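Call for participants: commuting diary study, Gristden and Vindley

We are looking for adults who travel regularly between Vindley and the centre of Gristden, and who would like to keep a travel diary for us during two weeks in October. The study is run by the Oyelaran Centre for Transport and Daily Life. It concerns how people organize their mornings and evenings when the trip to work takes longer than they planned for.

Much is already known about how many vehicles use the Vindley corridor. Much less is known about what the trip means for the people who make it: who picks up the children from daycare, which errands are given up, at what hour supper is eaten. For these questions a traffic counter is not so helpful and we need to ask you.

Who can take part

You can apply if you are 18 or older, live in Vindley or its neighbouring areas, and make the trip to Gristden at least three times in a normal week. You may drive, ride as a passenger, take the bus, cycle, or combine these. Shift workers are very welcome — in our previous study they were too few, and the results suffered from it. You do not need to own a car or a smartphone. Persons employed by the bus company or by the city's roads department can unfortunately not be accepted this time.

What you will be asked to do

First, you fill in a questionnaire on your household and your usual schedule. It takes 15 minutes.

Then, on each day that you commute, you write a short entry in the diary. We ask for the hour you left, the hour you arrived, and a few sentences in your own words. Please write the entry after the trip is completed and never while driving. The diary exists as a paper booklet and also in Dririk, the online form we use at the centre. Both are equally good for us, so choose the one which is comfortable for you.

After the diary period, we will invite a part of the group to an interview, by telephone or at our office. The interview is voluntary and you can refuse it without losing your payment for the diary.

Evening trips are of special interest to us. In the answers to our earlier survey, many people described the morning in one line and the way home in half a page. 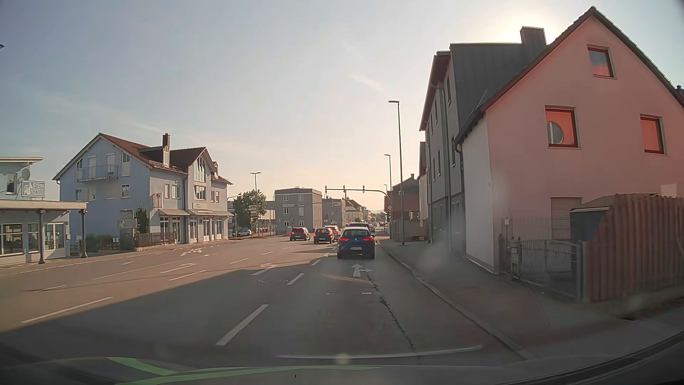
Payment

Participants who complete the diary receive $49. Those who are also interviewed receive a second payment of the same amount. Payment is made by cheque or bank transfer within one month after your booklet or last online entry has reached us. If you must stop before the end, please tell us, and we will pay for the days you have completed.

Your privacy

Your name is kept apart from your diary. In our reports we do not mention employers, street addresses or anything else by which a colleague could recognize you. You may withdraw at any moment and ask that your entries be destroyed.

How to apply

We have nearly 400 booklets printed, but places are given also according to neighbourhood and mode of travel, so we cannot promise a place to everybody. Applications are open until 15 Jul 2022. Please use the form on the centre's website or ask for a paper form at the front desk of the Vindley public library. Write on it how you usually travel and whether you prefer the booklet or Dririk.

All applicants will get an answer, also if it is negative.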